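Keeping two arms in trim at Drorstead

Print this page | E-mail to a friend
9 comments | 1842 shares

The two-armed kitchen cell at Drorstead gets its going-over in May, and I'd happily have stayed all night! It starts with the joints. Every 3000 cycles each arm is sent to its zero pose and the offsets are read back one by one, then the finger tips come off, get a scrub and go back on with fresh screws. Kawaguchi, the small firm that built the controller, wants the tips changed at 2000 cycles if the cell handles wet food -- and it handles a lot of wet food.

Then comes my favourite bit, the try-out on real groceries. A heap of crayfish, cherry tomatoes in a clear tray, a ball of dough half in its wrap: soft, slippery and spiky things all on one mat, which shows up a badly set grip force faster than any test block.

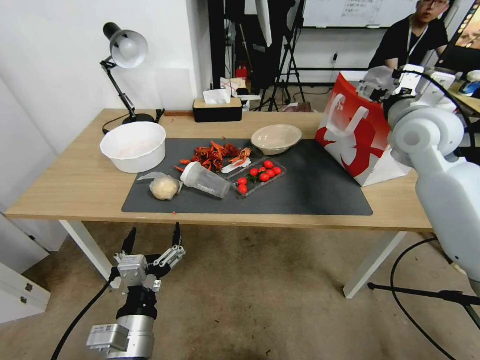 According to the crew at Sundstead, who look after a sister cell, it's the cables that deserve the most fuss, and they re-tie theirs at every service before they so much as switch on.

Drorstead does its cables last. Each one is flexed by hand along its whole length while the wrist turns slowly, and any flicker on the force reading means a new lead. The old ones go in a drawer, labelled, in case Trandville wants them for its training bench.

Related
Grip force for beginners
Trandville opens its training bench
Which grease, and how much?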